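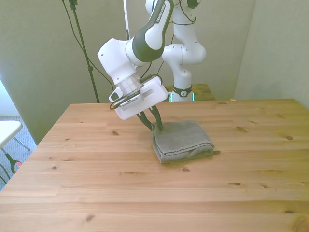 Grey towel, folded, fingers on the left edge. Morning session.

Home | Diary | Older entries | Newer entries | About

September, 9.40 in the evening

Back from the lab an hour ago and eating toast. I want to get today down before I forget which problems belonged to which half of the day.

The towel task is now the only thing on the list until the end of the month. Gretbridge want it finished before they look at anything else, so the cups and the drawer have been put off. I don't mind. The cups were fiddly and I was never sure what counted as a good one.

We started the day with 327 towel examples that I would be happy to hand over. That is after I went back through last week's and threw out the ones where the arm stopped dead for several seconds while whoever was driving made up their mind. The learner copies that. We saw it in the August version, which would come down over the towel and then hover there, doing nothing, exactly as I do when I'm thinking. So now the rule is that you decide before you press start, and if you have to stop and think you bin it and go again.

I did the morning. The grey towel, already folded into its stack, and the job is to take hold of the folded edge on the left and lift. It sounds like nothing. The trouble is where the fingers close. If they come down too far in, they press on the top of the towel and get nothing. If they come down too far out, they shut on air just off the edge. Between the two there is a narrow place where the fabric rides up between the tips, and you can feel through the handset that you have it. I was getting it most of the time by eleven.

I also tilted the gripper more than we did last week. With it straight up and down, the lower layers tend to stay behind and the top one comes away on its own. Tilted, it gets hold of more of the fold. I have written this in the notes as a change, with the number of the first example it applies to, so that the two lots can be pulled apart later if the mixture turns out to be a bad idea. I think a mixture is fine. The Mahuika notes say to keep the approach the same throughout, but those were written for boxes, and a box doesn't sag.

Stopped for lunch at half past twelve. Soup.

The afternoon was slower. The recorder dropped out twice, and the second time it took 6 examples with it, all decent. I restarted everything and checked the clock on the recording machine against the clock on the arm, and they were out again. It was a small difference, but enough to put the fingers in the wrong place by the time you line the pictures up with the movements. I set it right and made a note to check it at the start of each session and again after lunch. I should have been doing that since the spring.

After that I moved the towel about more between goes. I had got lazy and was putting it back on nearly the same bit of table each time. There is a knot in the wood that I'd been using as a marker without meaning to. That is no good, as it would learn the place and not the towel. So I put it nearer, further off, turned a bit, turned the other way, and left the corner poking out at the side on some of them and tucked in on others. My success rate dropped at once, which tells me how much I had been leaning on the easy position.

I kept 130 for the day, morning and afternoon together. There were a good many failures as well, and I saved those in their own folder. Etex asked for failures this time, with a line on each saying what went wrong. I wrote "missed edge" so often that I started copying and pasting it. There ought to be a better way of labelling them, perhaps a set of buttons. I'll ask.

My wrist is sore from the handset. I put the strap on at three and it helped a little. I think four hours of driving is my limit, and I did more than that today.

Caught the late bus from Garkwood and stood the whole way. Read the first few pages of the training log on my phone and couldn't make much of it standing up.

Tomorrow:
Clock check first thing.
Wash the other towels, they have gone stiff.
Start with the turned positions while my hands are fresh.
Ring about the spare handset.
Take the blue folder back.

It is raining now and I have left the bathroom window open.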